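About Prarell

We write the software that sits between a robot and the thing it has been asked to do.
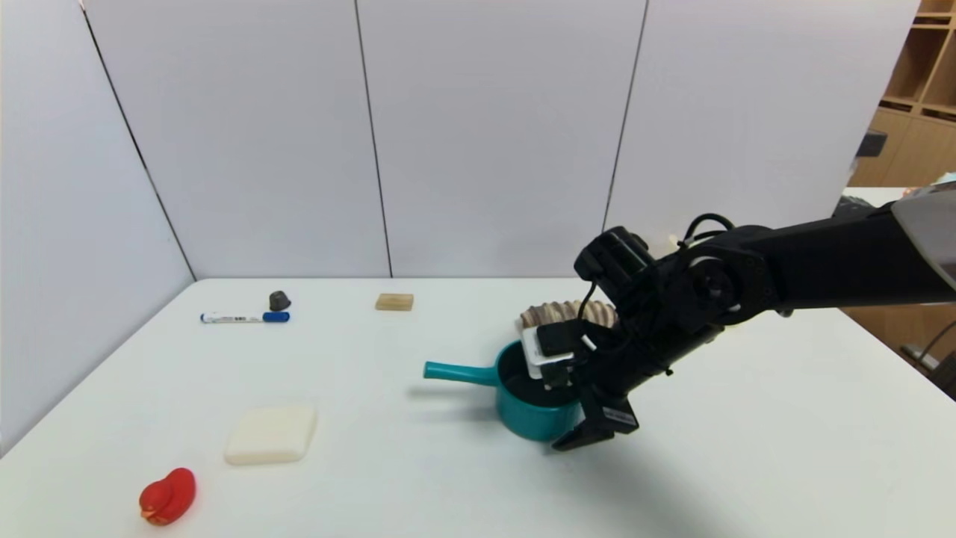

Roswitha Teuber

I have been asked to keep this page short, and I have already failed at that twice, so please get yourself a coffee and settle in.

Prarell is a software company. We don't build arms and we don't sell cameras, though we are very fond of both and spend our days with them. What we make is the part in the middle: the perception code that looks at a cluttered tabletop and decides which pixels belong to the saucepan, the planner that picks a way of getting the fingers around its rim, and the controller that keeps the arm moving smoothly while all of that is still being worked out. Our customers are mostly machine builders and university labs who have good hardware already and would like it to be useful by the end of the month.

The company began with Henrike Gerlach and me sharing a desk at Kaewsai, where we both worked on motion planning for packing lines. We were forever rewriting the same pieces for each new job – the calibration, the logging, the little viewer that shows you where the robot believes everything is – and one September we decided we would rather write them once, properly, and let other people have them too. Hauke Diekmann joined us that first winter and brought along a collision checker he had been improving in the evenings. A good deal of it is still in there, with his original comments, some of which we have had to translate for customers.

There are 35 of us now. We are in the old print works on the canal side, second floor, and if you visit, please use the door with the green handle and ring twice.

What we make

Prevbridge is our main product and the one most people write to us about. It connects to the arm, the gripper and the depth sensors, keeps their clocks in step, and gives you one place to see what the planner is thinking. You can pause a plan halfway through, ask why it chose that approach, nudge it and let it carry on. Version 4 runs on an ordinary workstation, and the whole thing can be scripted in Python, which Henrike insisted on and was quite right about!

Devlow is the younger of the two, a toolkit for testing grasp planning on everyday objects. Pots with long handles are a favorite of ours, as you may have guessed, and so are sponges, markers, wooden blocks and rubber ducks. A long handle changes where the weight sits and makes a pan want to turn in the fingers, and a sponge gives way in a manner that many force controllers find upsetting. Devlow ships with 299 test layouts, and each can be replayed against a new release overnight, so that in the morning you know which ones got better and which ones we need to apologize for.

How we work

Every change to the planner is run on a real table before it goes out to anyone. We love simulation and use a great deal of it, but shadows and shiny enamel have a way of teaching perception software some manners. Špela Petkov looks after this side of things, and her release notes are read closely by customers, partly for the technical detail and partly for the sentences in which she tells us off.

We also answer our own support mail. If you write on a weekday, the reply comes from one of the people who wrote the code you are asking about, and it may well come with more questions than you sent (sorry, we get curious).

Working with us

We take on students twice a year and are always glad to hear from engineers who care about control, perception or plain good tooling. A robotics degree is welcome but not required. Hauke trained as an organ builder.

Ilse Lenz looks after hiring, visits and almost everything else with a calendar attached. Our next open afternoon is on 18th January, from two o'clock. There will be cake, and there will be a planner demo that Henrike promises to keep under an hour. Let Ilse know through the contact form if you would like to come, and tell her if you'd like to bring an object of your own for us to try.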